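Your views on getting to appointments

2025-10-11

Thank you, thank you, thank you to everyone who filled in our survey over the summer about getting to and from medical appointments. We had hoped for a decent response and we ended up with 519 completed forms, a good many of them with extra pages stapled to the back, and I have read every one of those pages at my kitchen table with a pot of tea (several pots, if I'm being truthful!).

The survey went out to 2,655 households in Nurnden and Linden, and it asked how you travel to your doctor, your dentist and the hospital at Prieto, how long it takes you, and what you do when the usual ride falls through. Of the people who wrote back, 387 told us they had missed or moved at least one appointment in the past year over transportation. That is a lot of rescheduled blood draws and physical therapy visits, and a lot of people sitting by the phone waiting for a new date.

The bus came up again and again. Folks in Linden in particular have to change lines to reach Prieto, and the morning connection leaves so little time that anyone with a walker is likely to miss it. Several of you also wrote about the ride home, when an appointment runs over and the last good bus has gone, and one lady told us she now books only the earliest slot of the day, which means getting up at five.
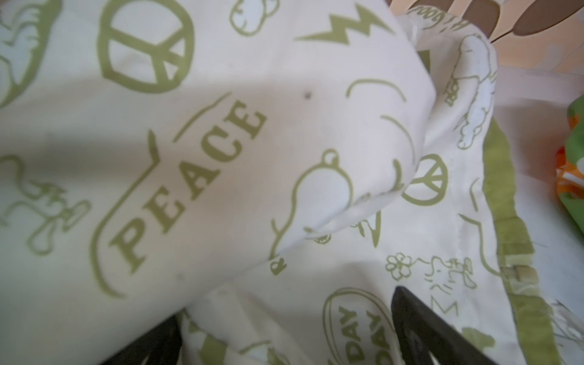 What happens next

We shared the first results with the clinic managers in September, and they were very gracious about it. They have agreed to 2 things so far. The front desk will ask how you are getting there when you book, and try to offer you a time that fits, and reminder calls will include the number for the Skekari ride line, which plenty of you told us you had never heard of.

The bus timetable is a slower business, as you can imagine, but we have asked for a meeting and will keep on asking. The full report is being typed up now. If you would like a paper copy, or it in large print, just leave your name at the library desk and we'll get one to you.

Shalini Jaiswal
Patient Voice Coordinator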